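Kitchen arm tips: dropped plates, chipped plates, and what to do before you turn it back on

Posted in Workshop & Kitchen. Updated July.

Quick page, writing this between jobs. Lost three plates and a good bowl to the arm this spring and kept notes on the back of an envelope, so these are the notes. My arm is an Unden with the stock two finger gripper. Most of this goes for the Morsy too, menus are different.

When it drops one

Stop button first. Not the app, the button. The app took long enough to load that the arm went back for a second plate and set it down on the pieces of the first one.

Then shoes. Then kids and dog out. Then look.

Do not reach under the arm to grab the big pieces while it's paused. Paused is not off. Mine woke up from a pause when the tablet reconnected to the wifi and swung back to its home spot, caught me on the elbow. Bruise only. Now I pull the plug before I put a hand anywhere near it. If yours has a brake that lets go when the power's cut, prop the forearm with something first (I use a folded towel on a big stockpot).

Big pieces with gloves, into a cardboard box, tape it, write GLASS on it even if its china. Small bits: damp paper towel, pressed down and lifted, no wiping. Wiping scratches stone. Flashlight laid flat on the floor shows the slivers you missed. Do the gripper pads too, a crumb of glaze stuck in the pad will scratch every plate after that.

Why it dropped

In my case, grease. Spent a whole evening in the settings and it was grease. Plates had been rinsed but not washed, a film on the rim, pads had the same film on them. Looked clean. Run a dry finger over the pad, if it slides easy then it's greasy.

Clean pads with dish soap and warm water on a cloth, then a cloth with plain water, then dry. No oily wipes, no furniture spray anywhere near it. No bleach on rubber pads, they go hard and shiny and you've made it worse.

Other causes I found, in the order I found them:

Grip set for the wrong thing. Mine was still on the cup setting from the day before. Soft grip, heavy plate, you can guess.

One pad worn more than the other. Swap left and right every so often, replace both together.

Screw loose on a finger. Wiggle each finger with the power off. Any play at all, tighten it.

Plate too close to the edge of the counter. It held on fine but clipped the stone on the way past and that knocked it out. This is the one that cost me the bowl.

Edge hold

The upright hold is where most of the trouble happens. One finger each side of the bottom of the plate and everything else sticking up in the air. All the weight is above the grip, so a bump at the top is a big twist at the bottom.

I went through this in the Trostora practice program before I let the real one near my plates again. Free to try, runs ok on my old laptop. Can't break anything in it which is the point.
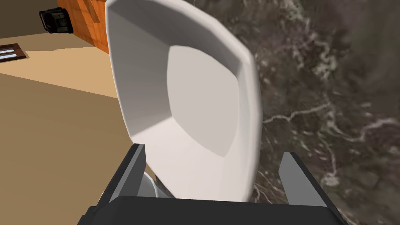 Edge hold in the practice kitchen. White plate up on its edge in the gripper, marble counter right next to it.

What I changed after messing with that for a couple nights:

Keep the lift away from the counter edge. Pull the plate back over the counter before it turns. I added a stop point there. Slower, don't care.

Nothing tall near the path. Paper towel stand, pepper mill, the faucet if yours swings. Faucet goes to the far side before you press start.

No hard floor under the practice area. Put a folded blanket or an old bath mat down when you're trying new settings. Take it up after, it's a trip hazard.

Turn the speed down. The scale on mine goes up to 2,000 and it ships at 1,000, which is way too fast for anything breakable. I run plates at 200. Looks silly. No more chips.

Plastic plates first. Picnic ones, same size as your real ones if you can. Then one real plate you don't like.

The error code

If you get 2390 on the Unden (manual writes it 2,390 with the comma, so searching without the comma finds nothing, thanks for that) it's the grip check. Means the fingers closed further than they should have. Either the plate slipped or there was no plate. Don't just hit clear and carry on. I did that twice and the second time it had a plate half out of its fingers. Put a folded towel underneath, hold the plate yourself, THEN plug off, then open the fingers by the hand release.

Two people for that if you can. One holding, one on the release.

Chipped plates

Run a cotton ball around the rim. If it snags there's a chip, even one you can't see. Chipped plate goes out of the arm's stack for good, the chip bites into the pad and then you're buying pads. I keep mine for under flowerpots.

Hairline crack, tap it with a knuckle. Good plate rings, cracked one goes thud. Throw out the thud ones, they'll let go under a firm grip and that's a handful of knives comming down.

Don't do this

Rubber bands on the fingers for more grip. Tetteh Annan wrote in suggesting it and I tried it, worked for a bit, then a band rolled off mid lift. He's since written again to say his did the same. Sorry about your gravy boat Tetteh.

Double sided tape, same thing but sticky.

Turning the grip all the way up. Cracked a saucer clean in two.

Catching it. If a plate's falling, let it. Hands back. Plates are cheap, stitches aren't.

Weekly

Pads washed. Finger screws checked. Press the stop button once on purpose with the arm moving empty, see that it stops. Sweep behind the base, crumbs get in the turntable and it starts to jerk.

Gandon replacement pads fit the Unden if you trim the back corner a little. Don't fit the Morsy, tried it on my sister's.

More on cups and glasses when I get to it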